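Right, I've been told by three separate people this month that I need a desk basketball hoop. I've now spent proper time with one. I have doubts. Thread.

For anyone spared so far: it's a little backboard, a little rim, a little net and a foam ball. You stand it on a table. You throw the ball at it when you should be doing something else. They've existed since before I was born, mostly on the backs of doors.

The new idea is that it goes in a picture frame. So it's "decor". That's the word people keep using at me. You can leave it out when your mum comes round, supposedly.

I got the backboard, rim and net as a set from Lalter, a shop that mostly sells party stuff. The frame was separate. The claim on the packet was "fits most frames", and I've learned to read "most" as "one, and we're not saying which".

Faith Lukumay posted hers in March and it got 900 likes. Nine hundred! For a hoop in a frame. I like Faith a lot but I don't believe 900 people looked at that and felt something.

Several of them clearly went and bought one though, me included, so make of that what you like.

First complaint. The backing. A normal frame has a bit of card at the back and card does not want to hold a basketball rim. Mine went soft at the screws after one evening.

Hence the perforated panel. Everyone who has kept at this ends up with a panel full of holes, and then the little backboard screws on to that. It does work. I'll give it that. It also means your charming picture frame is now a bit of shelving.

Czesław Makowska says the holes are "part of the look". Czesław also thinks exposed pipes are part of the look, and his flat is freezing.

Second complaint: leaning. A frame propped at an angle gives you a backboard at an angle. The ball comes off it upwards. I can see why you'd do it (stood dead straight, it falls on its face the first time you hit it) but let's not pretend it's regulation.

Third: the printed sheet. If there's a poster or some leaflet in the frame when you start, take it out BEFORE you fit the net. Otherwise you've got small print peering through the strings for ever, and getting it out means undoing the lot.

I say this as someone who left it in and then decided it was a feature. 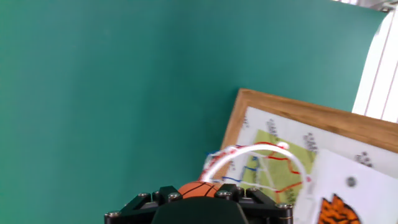
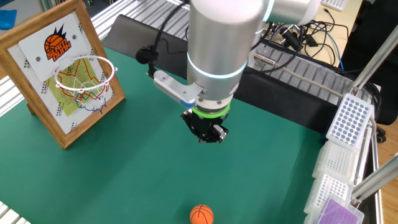
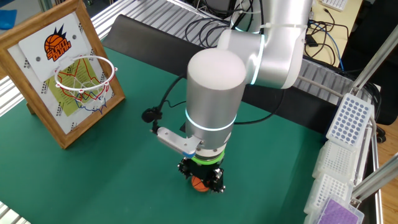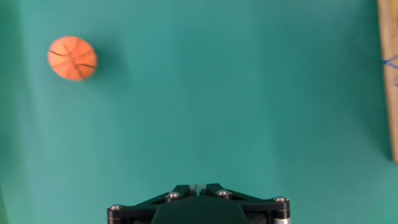

Now the ball, because I have more to say about the ball than any adult should.

It's foam. All the reviews say "real basketball feel". It has the feel of a sponge that's been told about basketball. You can't bounce it. You can drop it and it will come up a bit, out of politeness.

What foam does have going for it is that it won't break a mug. I tested this by accident, twice. Fine, point to the foam.

There's a firmer rubber one from Gellora that the serious people recommend. Yes, there are serious people. I tried Faith's and it went off the rim, across the floor and under the fridge on the second throw. Back to foam.

Somebody in my replies is going to tell me a heavier ball "swishes better". Please don't. The net is a few bits of coloured string on little hooks.

About those hooks, by the way. The red ones, round the rim. They're the weak spot on every set I've handled. The net goes on easily enough, and it comes off just as easily if the ball catches. I now squeeze each hook closed with pliers before the net gets anywhere near a ball, and I've not lost a loop in weeks.

I've also been asked about the red, white and blue net. You can get plain white. I don't know that it matters. White shows the dust sooner, I'd guess.

Whereas the SLAM DUNK lettering does bother me. A slam dunk is the one thing you can't do with these. The rim's the size of a saucer and it's attached to a picture frame. You can place the ball in from above, carefully, like putting an egg back in the box. I suppose GENTLE PLACEMENT didn't test well.

OK, the big claim. The reason I was told to get one in the first place. "It helps you focus."

The idea, as far as I can make out, is that you have a throw between tasks, your head clears, and off you go again. Witkowska (it's a newsletter, I'm not linking it) ran a whole piece on this with a chart. The chart had no numbers up the side.

So I kept a tally for a week, which already tells you how much work I was getting done. 201 throws. 32 went in.

I'd like to say I improved as the week went on. I had my best run on the first evening and it was downhill from there.

As for focus: each throw is two seconds. Going to fetch the ball is the rest of it. It never lands near the hoop. It sits out on its own at the far end of the table, or it's on the floor, and then you're up, and once you're up you may as well put the kettle on. I've drunk so much tea.

Somebody will say get a ball return. Nirkano do a sloping tray thing that's supposed to roll it back to you. I looked at it. It's wider than my desk. At that point you've bought a pub game.

The green table, on the other hand, I'm in favour of. A plain flat colour behind an orange ball means you can find the thing. I spent days losing it on a patterned rug. If you're going to do this at all, do it over something plain.

Things I was told that I now think are true: it's cheap, it's quiet, children will leave your other belongings alone for as long as it's out.

Things I was told that I don't: that it's decor, that it helps you concentrate, that you'll "have it for years". The rim has already got a lean to it that the frame can't be blamed for.

One set on sale claims it's good for 1,000 dunks. Who checked? Did someone sit there? I want to meet them. I have questions about their wrists.

Also, the shops' own photos always have the frame up on a shelf between a plant and a candle. Do not put this next to a candle. It's a foam ball and you have seen my hit rate.

To answer the replies so far, all in one go:

Yes, you can hang it on the wall. I've gone off that because of the noise through to next door. A thump every two seconds isn't fair on anyone.

No, I wouldn't use a frame you care about. Charity shop, plain wood, no glass. The glass has to come out anyway and then you've got a sheet of glass to find a home for. Mine has been behind the wardrobe so long I've started thinking of it as furniture.

No, I don't think the bigger rim is cheating. I think the whole thing is cheating.

Czesław, I can see you typing. The pipes are cold. Put a jumper on them.

Would I buy it again? I'd want the panel and the frame sorted first, and I'd want it for less money, and I'd want the packet to stop telling me about focus. So no.

Is it still up? Yes. It's too much bother to take apart, with that printed sheet stuck in the back.

Edit, an hour later: someone's asked what I count as "in". Through the net and out of the bottom. Resting on the rim is not in. Faith counts resting on the rim, and I think that explains a lot about March.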